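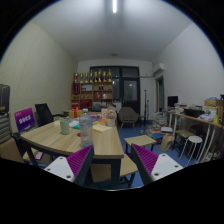
Office table

An office table is a table made for shared or general use in a workplace. It differs from a desk mainly in having no drawers and no fixed owner, although the two words are often used for the same piece of furniture. Office tables are used for meetings, for sorting mail and paperwork, for meals, and as overflow space when desks are full.

History

Early business offices were furnished with writing slopes and high counters at which clerks stood or sat on stools. Large flat tables were kept for maps, ledgers and drawings. As typewriters and filing cabinets came into use, desks took over most individual work and the table moved to the middle of the room or to a separate meeting room.

Open floor plans brought the table back as a place to work. Long benches shared by several people replaced single desks in many buildings, and smaller tables were placed near windows and kitchens for short talks.

Shape and size

Rectangular tables are the most common because they can be pushed together or set against a wall. Round tables seat people at equal distances but waste floor space in the corners of a room. Tables with one curved end are a compromise between the two: the straight end meets a wall or another table, and the curved end leaves room for people to walk past.

A table for four people is often 2000 mm long. Working height is usually between 28 and 30 inches. Standing tables are taller and are paired with stools or used without seats.

Materials

Tops are made from solid wood, veneer, laminate, glass or, less often, stone. Light wood finishes hide dust and small scratches better than black or dark brown ones. Gloss tops show fingerprints and reflect ceiling lights, so matte surfaces are more usual where screens are used.

Legs are commonly steel, either straight or angled. Angled legs resist side-to-side movement but can get in the way of chairs at the ends. A center column leaves the most knee room and needs a heavy base.

Makers and local production

Furniture shops in Stanville made office tables in quantity for regional schools and insurance offices. Denurier, the largest of them, employed 185 people and sold a folding model under the name Ikingate. The Ikingate had a hinge along the short axis and could be stored upright - a feature later copied by Nasrallah, a smaller firm in the same town. The Denurier catalog listed 106 combinations of top and leg.

Care

Most tops can be wiped with a damp cloth and mild soap. Standing water damages the edges first, where the top layer meets the core. Coasters are recommended on oiled wood. Leg bolts loosen with use and should be tightened once or twice a year, and after every move.

See also

Conference table
Desk
Drafting table
Trestle table
Workbench

This page was last edited on 12 Sep 2021.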